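Forough Hassanpour
Thread: the small bin, and how I stopped fighting with its bag. (1/8)

2/8
We moved to the flat in July and the kitchen has no space for a big bin. So I bought a small one with a lid that flips up. My neighbour Yolanda Marín has one like it in her bathroom and she is very content with it.

3/8
First mistake: I bought bags of the exact size. They went in nicely, but after one day the edge slipped down and the tea leaves went behind the bag. I washed the bin three times in one week.

4/8
Now I take a bag which is too large. I open it fully, push the bottom down with my fist, and let the rest hang over the rim on the outside. It does not look elegant. I don't mind.

5/8
A roll of 40 bags lasts us nearly the whole season, if I don't change it each time my husband makes a face.

6/8
Second thing I learned: put the bin on the table when you change the bag. My back is much happier. Wipe the table after, of course. Behrouz says it is not polite to put a bin where people eat, so I use the little square table and not the dining one.

7/8
The bag is in, with its edges over the rim, and the lid stays up while the first small rubbish goes inside: a clear thing with a red cap, and something silver next to it.
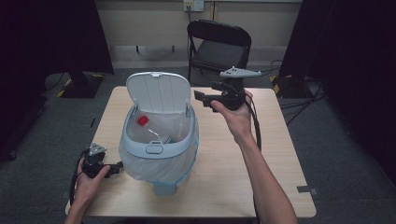 8/8
Question for those who sort better than me: do you take the caps off before you throw small plastic things away? In my old town we had to separate them, and here the leaflet from the building says nothing. Corinne Dvorak wrote to me that she keeps all her caps in a jar and brings them to the school. I would do this also, but I don't know which school wants them. Please write under this post if you know.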